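How to build a supplier exposure sheet for a market you don't know well

Most small importers find out how much they depend on one country when something goes wrong there. A port closes, a currency slides or a licence rule changes, and somebody spends a week ringing round to find out which orders are affected. The sheet described on this page lets you answer that question in an afternoon. It needs a spreadsheet, your purchase ledger and a bit of patience.

I first put one together at Cokus, a homeware importer, and have since used the same layout for two other firms. The method has hardly changed.

What you need before you start

Your purchase ledger for the last full financial year, exported with one line per invoice. If you only have monthly totals, ask your accounts package for the detailed version.

A list of your suppliers with their registered address and, where you know it, the address the goods leave from. These are often different.

The commodity codes from your customs entries. Your freight agent will have them if you don't.

Step 1: Cut the list down

Sort the ledger by supplier and total the spend for each. At Cokus the export came to 729 lines, and once the one-off purchases and office costs were taken out there were far fewer suppliers than anyone had guessed. Remove anything that isn't stock or packaging. Keep freight on a separate tab, as you will want it later.

Watch for the same supplier under two names. Ledard was in our ledger with and without its trading suffix, and until the two were merged it looked like a minor account. It was the second largest.

Step 2: Add the real country of origin

Put in three columns: country of invoice, country of dispatch and country of origin. The invoice country is the one in your ledger. The dispatch country is on the transport document. The origin is on the customs entry, and it is the one that matters for tariffs.

Don't fill gaps by guessing. Write "not known" and carry on. A column full of confident guesses is worse than one with holes in it, and the holes give you a list of questions to send out.

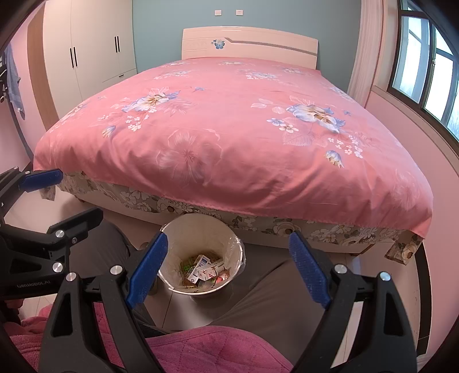

When you do send those questions, keep them short. Ask where the finished goods are made, where the main material comes from, and whether either has changed in the past year. Three questions will usually get an answer. A long form tends to sit in an inbox until you chase it.

Step 3: Score how hard each supplier would be to replace

Use a scale of one to three. One means you could place the order elsewhere within a month. Two means it would take up to six months. Three means longer than that, or that you have no idea where you would go.

Get the buyers to do this part. Édgar Cuervo, who ran the buying desk when we did ours, changed 8 of my scores in the first ten minutes, mostly upwards. I had marked Sukprasert as easy to replace on price alone and had forgotten that they held the tooling.

Step 4: Work out the exposure

Multiply annual spend by the replacement score, then total the result by country of origin. The figure has no meaning in pounds, so don't present it as money. It is only there to put countries in order.

Make a second total using spend alone and set the two side by side. Any country that climbs two or more places once the score is applied needs a closer look. You may be buying very little there, but what you do buy is hard to get anywhere else.

Step 5: Write a short note on each of the top countries

Half a page each is plenty. Cover the following:

Currency – what you pay in, and whether the price is fixed for the season or floats.

Route – which port the goods use, and whether there is another.

Rules – any duty, quota or licence that applies to your commodity codes now, with the date you checked.

Politics – elections due, disputes with neighbours, anything that has already delayed a shipment. Stick to what could affect an order and leave out the general history.

Give the source for every figure. Government trade statistics are free and good enough for most purposes, though they run a few months behind.

Step 6: Decide when to update it

We refresh ours every January, once the autumn invoices have all been posted. The replacement scores get a quick look in between if a large supplier is added or dropped.

Common mistakes

Treating an agent as the supplier. We paid Flotalham for goods made in two other countries, and the first version of the sheet showed all of that spend as British.

Leaving out packaging. Cartons are cheap, but a shipment can't leave without them.

Overwriting last year's tab. Copy it and work on the copy – the change from one year to the next is often more useful than either set of totals.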